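Comparing Two Grippers on Soft Goods
Mar 7, 2020 | Vikow Docs Team
Filed under: Arm Setup / End Effectors / Section 4
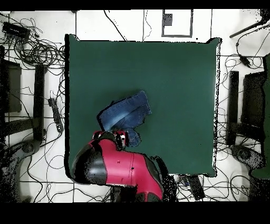 Figure 4-1. Arm at the near side of the mat, gripper against the lower edge of the jeans.

Use this section when you have more than one gripper for the same arm and want to know which one to keep on it for clothing and other soft items. The steps are written for the Vikow standard fingers and the Birnine soft-pad fingers. Other grippers can be compared the same way if they fit the wrist plate and the controller has a profile for them.

You should have finished Section 3 (Homing and Limits) before you start.

4.1 What you need

- The arm, mounted and homed
- Both grippers, with their screws and cables
- A flat mat in a plain color
- One pair of jeans and one lighter item, such as a T-shirt
- The trial sheet from the back of this manual, or a spreadsheet with the same columns

4.2 Prepare the floor area

1. Lay the mat flat. Press down any corners that curl.
2. Run the arm through its full reach at low speed with nothing on the mat. Watch the cables on both sides as the arm turns.
3. Move any cable the arm touches or passes over closely. Power strips stay off the mat.
4. Set the room lights the way you plan to use them for the whole comparison. The arm will throw a shadow on the mat. Do not change the lights between grippers.

CAUTION: Keep hands and feet off the mat while the arm is enabled. The fingers close without a warning tone.

4.3 Fit the first gripper

1. Press Stop, then switch off arm power at the controller.
2. Seat the gripper on the wrist plate and line up the pin with the slot.
3. Tighten the screws in a cross pattern.
4. Connect the gripper cable and leave enough slack for a full wrist turn.
5. Switch on power and choose the matching profile under Tools > End Effector.
6. Open and close the fingers 2 times from the menu. If the position reading does not return to zero when they are open, run Calibrate Fingers.

NOTE: The Birnine profile starts with a lower grip force. Leave it there for the first set of trials. You will change it in 4.5.

4.4 Run the trials

1. Drop the jeans onto the mat from waist height. Do not smooth them out or turn them to suit the gripper.
2. Start the pick routine. The arm moves to the near edge of the fabric, lowers and closes.
3. Let the routine lift and hold for the full time. Do not stop it early, even if the fabric is slipping.
4. Mark the trial as Held, Slipped or Missed.
5. Repeat until you have 20 trials, then do the same with the lighter item.
6. Switch grippers (4.3) and run the same number again.

A full set for one gripper takes around 37 minutes if you do not have to reset the arm. Take a break between sets if the wrist motor feels warm.

If the fingers push the fabric along the mat and do not close on it, the approach height is too low. Raise it one step and start the set over. Trials from before and after a height change should not be mixed.

4.5 Adjust grip force

Denim has thick seams, and a force that works on a single layer may not hold when one finger lands on a seam. Raise the force one step at a time, with a short run of picks at each step. The top setting for the Birnine pads is 23. Above that the controller shows "Force out of range" and keeps the old value.

CAUTION: Do not raise the force to make up for worn pads. Replace the pads first.

4.6 Read the results

Compare the Held counts for the same item only. Slipped and Missed point to different problems. A high Slipped count usually means force or pad wear. A high Missed count usually means approach height or camera alignment, and changing the gripper will not help much. See Section 6 for camera alignment.

If you are using the Duangkaew wrist adapter, add its length under Tools > Offset before the first trial. Owners of the older Madcombe controller will find the same field under Arm > Geometry. Save the profile after the change, or it is lost at the next restart.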